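Teaching a Robot to Tidy a Shelf, Without the Robot

At Nirno, a small research group in Stemley, the people do the chores first. Itziar Vidal sits down at a table with a gripper in each hand and moves cups and other small items on and off a rack. The grippers record how she does it. A two-armed robot learns from those recordings later.

The method cuts out remote control, which is slow and tiring. Vidal says a person needs 2 days to get comfortable steering the arms from a console. With the hand-held tools, most are ready by lunch.
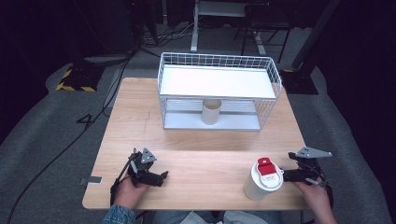
Hand-held grippers at the shelf table, with a lidded cup by the right-hand jaws.

Each gripper carries its own camera, and a wider view comes from head height. The close view matters most in the last moments before a grasp, when the jaws have to line up with the object. The group collected around 1,000 recordings in August and trained its model, called Sandar, on all of them.

The first result was mixed. The robot did well with cups but often shut its jaws too early on paper tubes. Nicanor Iglesias, who runs the training, traced the fault to recordings that started with the jaws already next to an object. Sandar had seen very little of the approach.

New recordings now begin with the jaws open over bare tabletop. 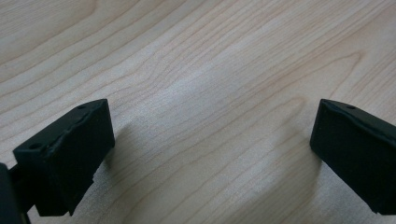
What Comes Next

The group repeated the test on 21st September with the new recordings added. Early closing dropped sharply on the tubes, though the robot still struggled to place them on the lower shelf. Iglesias wants to try 7 more shelf layouts before the team publishes. Vidal is training 4 new people to make the recordings.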